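3.2 Showing the task by hand

We wanted the people who taught our robot to feel at ease, so in the Zein sessions they simply held the gripper and did the job themselves, at whatever pace felt natural to them. We gathered 668 demonstrations this way, and another 70 by remote control, which was slower and (as most of our helpers told us, kindly) a good deal more tiring. Each demonstration was kept to up to 900 time steps, and the few that wandered past that were recorded again in September.

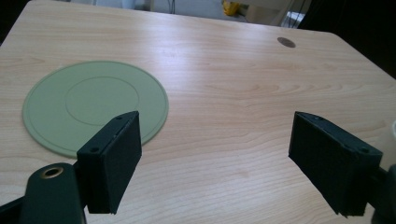 Chi-keung Tseng

Figure 4. The hand-held gripper over the desk, pads open, with the round green disc to the left.

The gap between the pads is logged at every step, together with the pose of the tool.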